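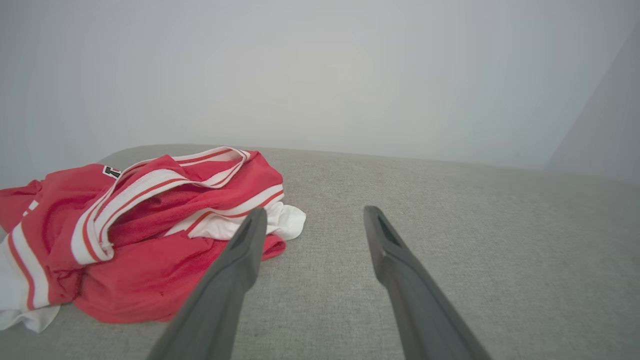

Chapter 4
Sorting and Folding Garments

The care of clothing in a household begins well before the washer is filled and continues after the dryer has stopped. Between those two points, garments pass through a stage that most manuals treat in a sentence or two: they lie in a heap on the nearest soft surface until someone attends to them. A red garment with white trim, bunched on gray upholstery so that neither sleeve nor collar can be made out, presents the worker with the first task of this chapter, which is to find out what shape the item has before trying to fold it. The striped bands help. Trim usually follows a seam, a cuff, a waistband or a side panel, and a band traced with the fingers will lead to an edge that can be held.

Students who have completed Chapter 3 will be familiar with fiber groups and the reading of care labels. The present chapter assumes that knowledge and applies it to handling. It covers the opening of a heap, the laying out of single garments, the four standard folds, and the storage of folded goods in drawers and on open shelves. Knits and athletic wear are treated first. They slide, stretch and roll at the edges more than woven shirts do, and a method that works on them can be carried over to easier items with little change.

4.1 Terms Used in This Chapter

Heap. Any garment or group of garments set down without folding.

Lead edge. The hem, cuff or shoulder seam by which a garment is first lifted.

Lay-out. The garment spread flat, front side down, with sleeves or legs extended.

Hakness fold. A fold in thirds along the length followed by one fold across, named for the training laundry at Hakness where it was first taught to students of this course.

Resting time. The period between the end of drying and the start of folding.

4.2 The Work Surface

A table at hip height remains the preferred surface for folding. Many homes do not have one free, and the work is done on a bed, a bench or a sofa. Upholstered surfaces are acceptable provided they are clean, firm and wide enough to take a full lay-out. A woven cover has one advantage over a polished tabletop, in that slippery fabrics are less likely to slide away while the second sleeve is being brought in. The disadvantage is lint. Dark garments should be turned inside out before they are laid on a cover that sheds.

The surface should be at least 40 inches wide for adult tops. Where it is narrower, the sleeves are folded in while the garment is held up, and only the body is laid down.

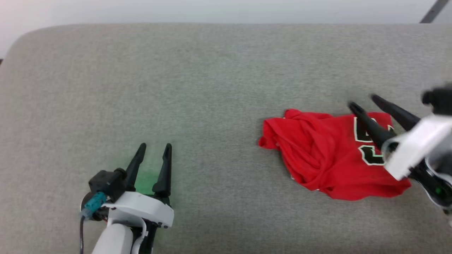
Should a jersey be smoothed out before it is folded?
It should be shaken once from the shoulders and then smoothed by hand from the collar to the hem. Creases left in at this point are pressed in by the weight of other items in the drawer.

4.3 Opening a Heap

The worker begins with the piece that lies on top and does not pull from below. Pulling draws other items into the knot and may stretch a ribbed cuff. If the top piece is twisted, the twist is loosened at its thickest part before any edge is lifted. Once a lead edge has been found, the garment is raised with both hands and allowed to hang until its own weight opens it.

In the classroom exercise that follows, each pair of students receives a mixed load from the Zernach practice set and 2 empty bins. One student opens the heap and names each garment aloud. The other sorts by type and records the fiber group on the form in Appendix B. The pair then change places and repeat the exercise with a second load.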